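Hi again from the Pullbridge sim project! May was a bumpy month, and the bump was our door-opening runs.

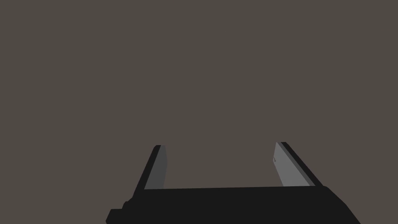
Zendirton Home Robotics Group | Simulation Team

We had 285 runs planned and stopped at 34, when the base began rolling forward with both grippers open and the stop command got ignored. Loan Lâm spotted it in the logs (bless her).
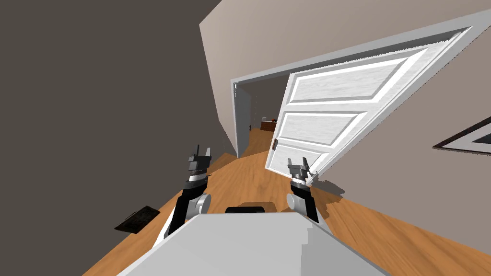

The stop message was waiting in line behind the arm commands, so it got there 3 seconds late. In a sim that costs us a rerun, but on real hardware it could hurt somebody, so I've frozen the move to the lab robot.
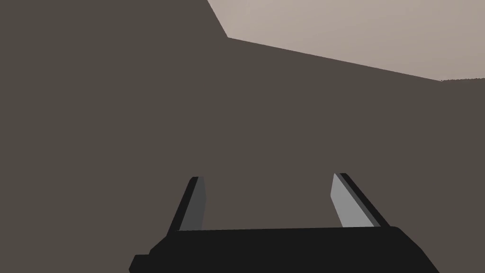
What's next

Aravind Amin is giving stop its own channel, then we rerun all 285.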